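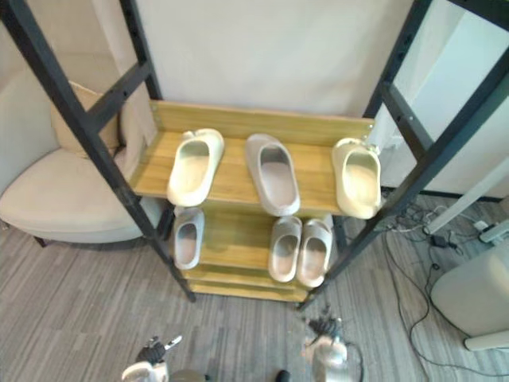 Can the baby monitor go on the crib rail?

Keep it off the crib entirely. The Calimard camera unit and its cord must be at least 3 feet from any part of the crib, including the side your baby can't reach yet.

Section 3. Placing and Pairing the Monitor

Before you start, have the camera unit, the parent unit, both power adapters and the wall bracket within reach. Charge the parent unit fully the first time. It ships with a partial charge, and pairing may stop if the battery drops too low.

1. Choose a wall or a high, steady piece of furniture with a clear view of the mattress. A height of 6 feet suits most rooms.

2. Hold the camera unit in position and check that the cord reaches the outlet without crossing the crib, the changing table or a walkway.

CAUTION: Strangulation hazard. Children have strangled in cords. Run the full length of the cord through the cord covers supplied. Do not use an extension cord.

3. Fix the bracket with the two long screws. In drywall, use the anchors from the small bag. Slide the camera down onto the bracket until it clicks.

4. Plug in the camera unit. The light on the front blinks amber, then stays amber.

5. Turn on the parent unit and hold the PAIR button for 3 seconds. Both lights turn green when the units have found each other.

Note: If the lights are still amber after two minutes, unplug the camera, wait for the light to go out and repeat steps 4 and 5 with the units in the same room.

6. Carry the parent unit to each room where you plan to use it - kitchen, bedroom, laundry - and listen for the out-of-range tone. Range is 800 feet outdoors with nothing in the way. Indoors it is shorter, and brick or metal ducts will cut it further.

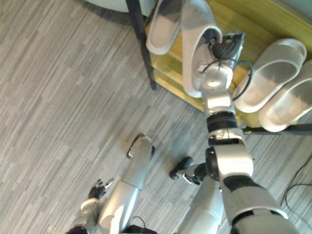 Tonantzin Contreras writes that her parent unit beeped every night in the kitchen until she moved it off the top of the microwave, and she asks whether the sound sensitivity should be turned down as well. Leave it where it is. Sensitivity has no effect on range, and a low setting can miss quiet crying.

Setting the sound level

7. Press MENU, then SOUND. Choose Low, Medium or High. Medium is the factory setting.

8. Have someone speak softly beside the crib with the door closed. If the parent unit stays silent, go up one level and test again.

Note: A fan or white noise machine close to the camera can keep the microphone open all night. Move it to the other side of the room.

CAUTION: This product does not replace adult supervision. Check on your baby in person at regular times.

For night vision and the temperature alert, see Section 4.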